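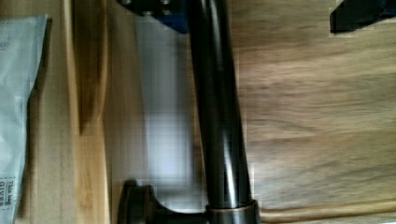
## Flevine – household water readings

497 rows, one per reading. CSV, comma separated, UTF-8. Collected in August by renters and owners in the Tufa buildings, cleaned up by Kalkidan Ayele. Last touched September 12, 2021.

### Columns

- `unit_id` – scrambled, don't try to match to addresses
- `read_at` – local time, no timezone, sorry
- `meter` – gallons, whole numbers
- `fixture` – kitchen, bath, laundry, other
- `note` – free text, mostly blank

### Known problems

- 20 rows have a blank `meter`. Left in. Drop them yourself
- Wosent meters roll over at 400 and start again, so you get negative diffs. `fix_rollover.py` handles it
- 2 units swapped ids halfway thru, merged by hand
- `other` is a junk drawer, dont read much into it
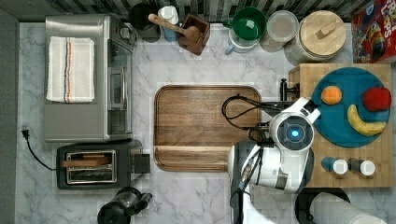
Fixture labels were picked by whoever took the reading, so expect drift. Kitchen is the cleanest group, bath the worst. I wanted a `surface` column too, for the splash and wipe-down question, and got as far as a short code list: marble counter with gray veining like this one would be `M`, striped tile backsplash `T`. Never filled in past the first few units so it's not in the file. Might come back in the next verison.

### Loading

```
python load.py --in readings.csv --skip-blank
```

Needs pandas. Output goes to `out/`, overwrites whatever is there.

### License / use

Fine for class work and reports. Ask before putting it in Vedeck or any other public dashboard – some units are easy to guess from the notes.

TODO: timezone, better notes on laundry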